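Tirnesik hand gripper, workshop build
Section 6: First grips, and teaching it about bowls

By now you have a gripper that opens, closes and no longer smells of hot glue. If yours does still smell of hot glue, go back to Section 4 and look at the motor cable. The rest of us are going to the kitchen.

This section covers the first proper recordings: picking up nested bowls by hand with the finished tool, so that the Fasum software has something to learn from before you trust it with an arm. Set aside an evening. A Friday is good, as you can spend the weekend wondering where the time went.

6.1 What you need

The assembled gripper, with both blue finger pads fitted
A charged battery and the spare
The Cele logger, with at least half its card free
Three stainless steel bowls that nest
A pair of thin white fabric gloves
A length of clear worktop
A tea towel

Steel bowls are cruel to begin with. They are shiny, round and sloped in every direction a finger pad would like to be flat. The first draft of this guide used a cardboard box, and everybody's cardboard box results were superb, and then everybody met a bowl.

Caution: leave the good china in the cupboard until you have finished Section 8. Arguably leave it there afterwards.

6.2 Before you pick anything up

1. Wipe both pads with a barely damp cloth and let them dry. Flour is the usual culprit. Dust on the round covers does no harm and can stay where it is.

2. Check the pivot pins at the foot of each finger arm. They should sit flush and turn without grinding. A pin standing proud will work its way out in use and roll under the cooker, where it will join the others.

3. Open and close the jaws ten times with nothing between them. Both arms should move together. If one lags, slacken its upper pin by a quarter turn and try again.

4. Switch on the logger and wait for the steady light. A blinking light means it is still looking for the card. A blinking light after a minute means the card is on the table next to you.

5. Run the zero routine from the Fasum menu with the jaws fully closed. The reading should settle at 1,285. A few either side is fine. If it reads 818, you have run the routine with the jaws half open, and every width you record will be nonsense of a very consistent sort.

Note: the zero is lost when the battery comes out. Yes, every time. It is on the list for the next board.

6.3 The first grip

1. Nest the bowls and stand them on the worktop. Press down lightly so they seat together.

2. Put your glove on the hand that holds the grip. The glove keeps the handle clean and reminds you which hand is meant to be doing the work.

3. Bring the tool in slowly with one pad outside the wall of the stack and the other inside the top bowl. You are after a pinch across the metal, so both pads need to be past the rim before you close.

4. Squeeze until the number on the logger stops rising, then stop squeezing. Beginners carry on. The pads are soft and will put up with it, but the motor keeps a grudge.

5. Lift a hand's width, hold while you breathe in and out once, and tilt the stack gently towards you. Watch the rims. They should keep their spacing all the way round. If one bowl starts to slide against its neighbour, set the whole lot down and take a deeper bite.
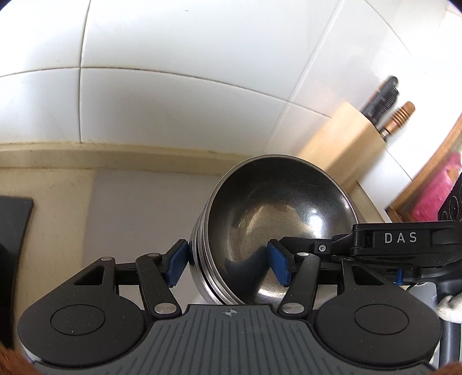 6.4 Recording a set

A set is one kind of grip, done over and over until you are sick of it and then a bit more. Fasum will accept a short set without complaint and then learn nothing from it, which took our workshop most of August to notice.

1. Press record and wait for the beep before moving. Anything before the beep is thrown away, including your best attempt.

2. Start each lift from a slightly different spot. Shift the bowls a little to the left, a little towards the wall, turn them round. People are creatures of habit and will put a bowl back on exactly the same patch of worktop all night if left alone.

3. Vary your own speed as well. Some lifts brisk, some dawdling. Leave out the heroic ones.

4. Set the stack down fully before opening the jaws. Dropping it the last inch saves half a second and teaches the software to drop things the last inch.

5. If a lift goes wrong, finish it as well as you can and mark it with the flag command afterwards. Do not delete it. The failures are useful, and there will be plenty.

6. Change the battery when the logger asks. Then run the zero routine again (see 6.2, and the note, and the sigh that goes with it).

The card holds up to 2,621 lifts at the normal setting. You will not fill it in one sitting.

Caution: keep the bowls and the tool well clear of the hob, and keep the hob off. The body is printed plastic and has opinions about heat, all of them final.

6.5 Sideways grips

Once the plain lift is dull, do a set with the stack on its side. This is how bowls come out of a crowded dishwasher or off a badly packed shelf, and it is where most builds show their faults.

1. Pad the worktop with the folded tea towel while you practise. Take it away for the recorded lifts, as Fasum becomes oddly attached to tea towels.

2. Clamp the stack across its depth, with one finger at the open side of the front bowl and the other against the flank or the base of the outer one. You are pushing the bowls into each other, so they help to hold themselves together.

3. Close more slowly than you did for the upright grip. The curved side lets the pad skid until it finds its place, and a fast close will send the bowls off along the worktop with a noise that carries through two walls.

4. Lift, keep the stack level, and hold. Look for a gap opening between the rims. A small one is fine so long as it stays the same.

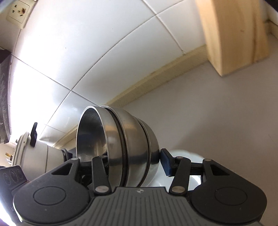
5. Put the stack down the way you found it, open the jaws and back straight out. Twisting on the way out drags a pad across the rim, and rims are what wear pads. Ours lasted about as long as a packet of biscuits until we learnt this.

6. Do half the set with the stack facing one way and half with it facing the other. If your kitchen has a strong window on one side, do some of each after dark too. Polished steel in daylight and polished steel under a ceiling bulb are, as far as the software is concerned, two unrelated objects.

Note: left-handed builders can swap the grip over (Section 3, step 11). The record button ends up under your little finger. We are sorry about the record button.

6.6 When it goes wrong

The stack slips as soon as it leaves the worktop.
The pads are greasy or you have pinched too near the rim. Wipe, bite deeper, try again.

The top bowl comes up and the others stay behind.
The inner pad is holding the wall of one bowl and the outer pad has missed the rest. Bring the tool in lower on the outside before you close.

The bowls lift well but will not come apart afterwards.
This is a property of bowls. Tap the rim on the heel of your hand.

One arm closes and the other sulks.
Check for a crumb in the lower pivot. Then check the screw on that side of the upper housing, which likes to loosen in the first week. Snug is enough, as the thread is cut straight into plastic and will strip if you lean on it.

The width reading jumps about while you are holding still.
The sensor plug is half out. Push it until it clicks. If it has never clicked, you have the older Plekier connector, which holds by friction and optimism. A dab of hot glue is allowed here and nowhere else.

The recording stops by itself.
Card full, card loose, or battery flat, in that order of how annoyed you will be.

Fasum says the set is too alike to use.
You have been putting the bowls back in the same place. See 6.4, step 2. Move them.

6.7 Saving and packing away

1. Stop recording and wait for the two short beeps. Taking the card out before the second beep loses the last lift, or on a bad day the last set.

2. Copy the folder to the workshop machine and rename it with the object, the grip and your initials. "bowls new FINAL 2" has already been used, more than once.

3. Open the first and last lifts and check that the widths look sensible. If the last one is wildly off, you changed a battery and skipped the zero.

4. Close the jaws to a finger's width before storing the tool. Stored shut, the pads take a set and come out with flat spots. Stored open, something in the drawer will get into the linkage.

5. Wash the bowls. They have been handled for hours by a machine and a glove, and someone will want them for breakfast.

When you have 1,000 lifts saved between the upright and sideways sets, carry on to Section 7, where the tool comes off your hand and goes on to the arm. Check the arm is bolted down before you start. The clamp that came with it is for show.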